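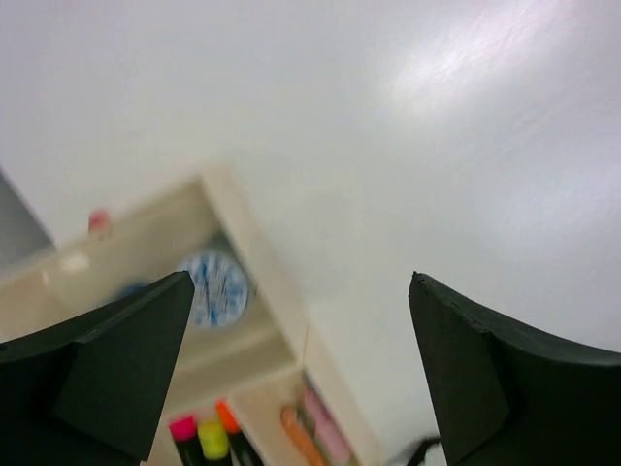
Groter's Sorting Day Is Back, and It's Bigger

March 27, 2024

Great news for anyone with a drawer full of small stuff! The Usuga Street community rooms in Groter have wrapped up their spring sorting day, and 1,352 little items now have a proper place to live. That's everything from buttons and bottle caps to pens, tubes and jars, all dropped off by neighbors over the winter.

The sorting went on for 4 hours, with the cream shelves set up so each compartment takes one kind of thing. Color came first, then size (the blues took forever). Whatever was left over went into bins for the Drekton school art program, which picks up again in June.
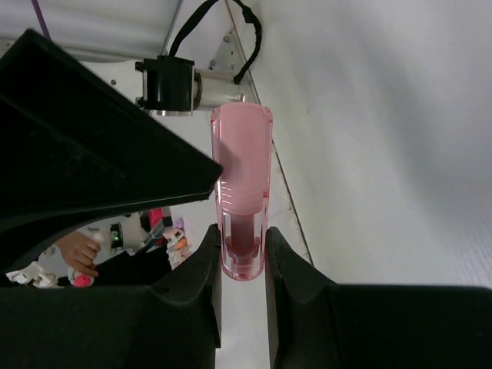
Tubes and small containers were the surprise hit this year, with 179 of them handed in. Some are so pretty you want to keep them on a windowsill. Take the pink see-through one, with its glossy walls, rounded base and darker reddish-maroon color lower down! Anything with something still inside gets set aside and checked before it goes on a shelf.

The Atix reuse club will open the shelves to everyone next month, and visitors can take home up to 3 items each. Bring a bag, and bring the kids too.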